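Codach Review: Six Weeks of Collecting Demos in Simulation

I have wanted something like Codach for as long as I have been trying to teach policies to do small, fussy manipulation jobs. If you haven't run into it, it's a desktop package for recording demonstrations in a simulated workspace. You drive the arm yourself, the software logs everything, and at the end you have a folder of episodes ready for training. I started in July with the basic license and I'm still finding things to like.

Setup was easy. I had the demo scene open before my coffee was done (a low bar, maybe, but I've lost whole weekends to other simulators). It found my controller right away, and the calibration step is a single screen where you wiggle each stick and hit save. The only thing I had to look up was how to change the save folder, which is buried under Session instead of Preferences.

Driving the arm is where I fell for it. There's a slider for hand speed, and the slow end is wonderfully slow, so you can creep up on a small target without overshooting and ruining the take. My first episodes were awful anyway! I came in at odd angles, stopped to think, backed out, and came in again. Codach lets you flag hesitations like that as you go with one button, and you can trim or drop them later. I keep a few of the messy ones on purpose, as I want the policy to see what a recovery looks like.

The part I use most is the gripper view. You can record it next to the fixed views or by itself, and I'd turn it on from day one. Small controls that are a speck from across the room get a decent amount of space, and you learn quickly which approaches lose sight of the target.
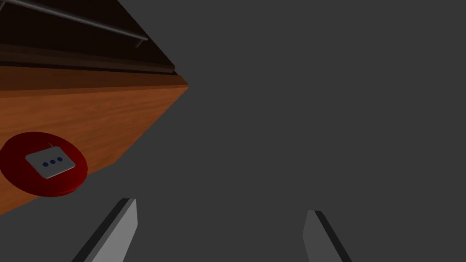
Gripper view in the cabinet scene, fingers open, with the red disc and its little white plate over at the left edge.

Playback is good too. You can scrub an episode with all the views lined up, and the action values scroll along underneath. I caught a bad habit of mine this way: I was closing the fingers much too early on nearly every run. I never felt it while driving, but on the timeline it was plain as day. I threw out most of an evening's work and was happy to do it.

My first full set was 200 episodes in the cabinet scene. I trained a small policy on it and got something that knew where to go but dithered once it arrived. So I went back, turned up the start position shuffle, and doubled the set to 400. Much better! The second policy commits to its approach, and it copes with starting positions that used to leave it drifting off to one side. My whole library is up to 2,124 episodes now across all the scenes, and the browser still opens without any lag I can notice.

I compared notes with Jaxon Dhillon, who uses Sokol for the same sort of work. Sokol has prettier lighting and a bigger stock of scenes, and if you need camera images that pass for real ones, it's the stronger pick. Codach's backgrounds are plain - mostly flat gray once you look past the furniture - and there's no quick way to dress them up. For my purposes that's fine, but anyone hoping to move straight to a real arm should plan on adding variety some other way. Jaxon envied my trimming tools, though, and he has since put in for a trial.

A few gripes. Export to the Kurkov format works, but it runs one episode at a time and you can't queue anything behind it. The success check is strict in some scenes and sleepy in others, so I go through and label by hand. And undo only goes back one step when you're editing trims, which stung me twice before I started saving copies.

The basic license caps you at 3,000 stored episodes. I'll hit that this fall and I'll pay for the next tier without grumbling much. Scene packs are sold through Tritthorpe, and the kitchen one is next on my list.

Who should get it? Anyone working alone or in a small lab who wants clean demonstrations and doesn't want to write a recorder from scratch. If you already have a teleop setup you love, try the playback tool by itself first, as it will open outside recordings once you've matched up the column names. Give yourself a couple of evenings just to practice driving before you keep anything.

Four and a half stars. The missing half is for the export queue.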